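From: Puspita Wijaya
To: handheld-ops list
Subject: Re: Loss of closing force on left handheld gripper, shoe rack task

Damián Huerta wrote:
> During the shoe placement sessions in November, the left unit
> stopped holding its grip on 4 occasions. The operator felt no
> change at the handle. Has the Prondell site recorded anything
> similar, and should we suspend the task?

Dear Damián, dear colleagues,

Thank you for the report. We have reviewed the logs from the Prondell site and can confirm the same fault. Of 2978 recorded episodes, 16 contain a short interval in which the left gripper reports a closed position while the force reading falls to zero. All of them come from tasks in which both hands work at the same time -- chiefly the placing of a pair of shoes on the rack.
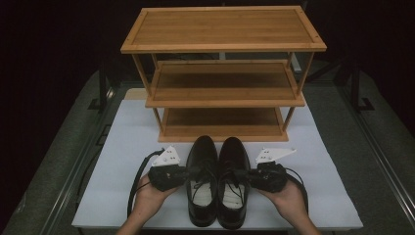

Liên Tăng examined the left unit on the bench and was able to reproduce the dropout by bending the cable close to the connector. The right unit did not show the fault under the same test. Our present view is that the strain relief supplied by Voltby allows too much movement when the operator turns the wrist palm up. We have not ruled out a firmware cause, and Hậu Bạch is comparing the two most recent releases.

Until further notice, the following measures apply at all sites:

Sessions with the left unit are limited to two hours, after which the connector must be inspected.

Operators are to stop at once if an object slips, and to mark the episode as faulty. Episodes already submitted should not be deleted.

No unit is to be opened on site. Suspect units should be sent to Cúc Cao at the Lý workshop with the cable still attached.

We do not consider it necessary to suspend the task. Glass and other breakable items, however, are withdrawn from the Trurnovero schedule until replacement cables have been fitted and tested.

Damián, please forward the raw force logs for your four cases, including the minute before each dropout. The exported summaries are averaged and do not show the fault clearly.

Regards,
Puspita Wijaya
Equipment Safety, Trurnovero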